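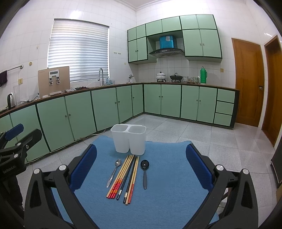

Chopsticks, the two spoons and the two-cup holder on the blue cloth, kitchen end.

4 min read

March, a bit after 2 p.m.

Utensil sorting, continued from the last entry. I've given up on the big drawer organizer for now and gone back to the little white holder, the two joined cups. It's the Bralitz one, and I like it a lot more than I expected to! The openings are rounded rectangles, so chopsticks settle into the corners and stay there – in the round Fonseca pot they just slide along the wall until they're all leaning the same way.

Layout on the cloth as usual: holder at the back, chopsticks fanned in front with the thin ends toward it, metal spoon on the left, black spoon on the right. I want to keep this as the standard start so that my notes and everybody else's can be compared. Last week I had the thick ends toward the holder for half the runs and forgot to write down which half. So those are gone.

The chopsticks are a mongrel bunch (the ones with the red and orange pattern, the two black ones with the silvery band, then the odds and ends). Please don't tidy them into matched pairs, whoever uses the kitchen next. I need the mix. The plain wooden one is my favorite for checking the left cup, easy to spot and nothing on it to confuse with the others.

Rule for today was chopsticks left, spoons right. Did 14 rounds before lunch and they went fine apart from the black spoon, which is top-heavy and wants to go over to one side if it goes in handle first. And it always goes in handle first, that's how people put spoons away. Once both spoons are in it calms down, the metal one sort of props it. Tried the reverse order for a few rounds, black spoon last, and it was better. Going to write that in as the order unless somebody objects.

Side thought: that black spoon has a hole in the end of the handle. Could hang it up and be done with it, but then it isn't a holder test anymore. Parking that.

Cloth: keep the blue one. The gray Eravero mat was too close to the floor tiles and I kept losing the edge of it out of the corner of my eye. The cloth does creep toward me over a session though, so I pull it straight every few rounds. Clips? There's a bag of them in the Farnlow box, I think, under the spare dish towels.

Left to do:
– up to 20 more rounds with the spoon order switched
– same again with the cups swapped, spoons left
– find the lid for the Fonseca pot
– wipe down the brown countertop, I left tea on it

Holder goes back on the cloth, empty, when you finish.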